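6 Sep 2023
Kitchen chores in sim, Ollach bench

Picked up again on the counter-clearing task. Jade Blackburn wants an answer for the Pamon people on whether we would trust the thing with an ordinary kitchen yet, and my answer today is still no, at least for anything small and dark.

Ran 3,000 episodes overnight on the new Hsueh build. Task is the plain one: find the cup, pick it up, put it in the rack. The stone texture stayed on for the whole batch. Sandra Mellor asked for it after the plain white counters made the numbers look better than they should. Lighting left flat. Black container only, no other clutter, so whatever goes wrong can't be blamed on the clutter.

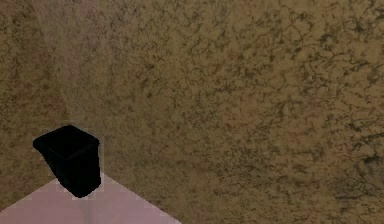
Pose estimates are worst near the joins, where one surface meets another. The detector finds a dark blob easily enough but can't settle on where the rim is, and the grasp planner wants the rim. Depth should help. Dilani Samarakoon thinks we are throwing away good depth at the boundaries by filtering too hard, and she may be right — the filter has been at 6 since April and I can't find a note saying why. Will rerun at 2 and compare.

Also two crashes in the logger, same place both times. Graham Whiteley has the traces.

Talked to Sheila Lockwood about what "clear the counter" means to someone who does it for a living. She wipes under things as she lifts them. Our task has no wiping in it at all. Not adding it now, but it should go in the Skuvosmont write-up — a person would call our version half a chore.

To do: filter rerun, texture resolution up one step, ask Jade how long Pamon can wait.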